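Gripper Comparison on the Kitchen Counter Set

Biljana Tomić spent most of October running different hands and cameras through the same simulated kitchen. The gallery collects views from that work, with notes she kept as she went. Everything was done in simulation, on the Lenau scene pack, with the arm bolted at the corner of the counter and the physics settings left at their defaults.

The task was pick and hold. The target was a flat card with a flower on it and a thin stem attached. It is an awkward thing to grip. The card is wide and has very little thickness, and the stem puts weight on one side. Each setup got 100 attempts, with the objects on the counter moved to new positions every time.

Room view. The target appears to be held over the marble by its upper edge, with the knife and salt shaker on the counter.

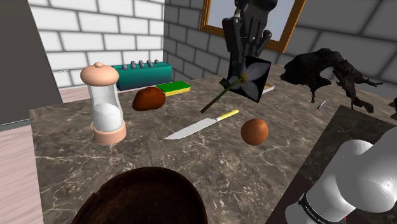 The scoring was simple. An attempt counted if the card stayed in the fingers for 3 seconds after the arm stopped moving. A card that slipped but was caught again by another finger still counted. A card that dropped and was picked up a second time did not.

Two controllers were tried. The Jevovero controller closes the fingers at a fixed speed and stops at a force limit. The Mendes controller slows down before contact and then adjusts the force in small steps. Mendes was slower on every run, but it pushed the card out of place less often. Jevovero did better when the card was already upright and the approach was straight.

The force limit mattered more than expected. With a high limit the card turned between the fingertips as they closed. Dropping the limit by 20 percent fixed most of that, and the lower setting was kept for the rest of the work.

Close view, looking down past the fingers. The card is upright in the jaws and the green stem runs off to the right.
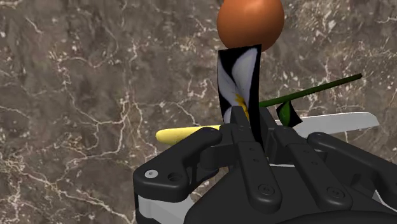

Does the close camera make the room camera unnecessary?
It helps with the last part of the approach, when finger position matters most, but the room camera is still needed to find the card and plan a path past the other objects. Runs with the close camera alone lost time searching.

Lighting was checked separately. The Brillance lighting preset gave stronger reflections on the marble, and the card detector picked up false edges along the veins. Retraining on 163 extra renders brought the errors down. The plain preset was used for all scored attempts.

The next round will keep the same counter and swap the card for the salt shaker. Tomić also plans to repeat the Mendes runs with a shorter slow-down distance, to see how much time can be saved before the card starts to shift.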